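Jugah flu shot trial, sample size question

grovurham_rn
8 July 2025
The Jareck summary lists 2,840 participants, but the antibody table covers only 300. Which number supports the 200 mg dose claim?
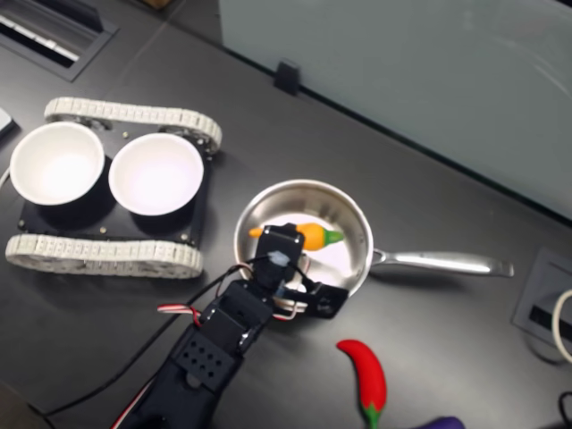 I read the appendix twice and found no selection method for the subgroup.

tcell_tom
The 300. Subgroup blood draws are routine — the full group was followed for symptoms only.

grovurham_rn
Routine, yes. Unstated selection is a problem.

plainassay
Disagree with Tom. Symptom follow-up says nothing about dose unless both arms are reported, and one is missing.
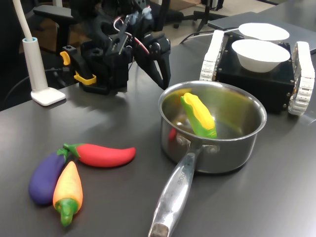

Related threads
Jandirer assay cutoffs (2 replies)
August booster schedule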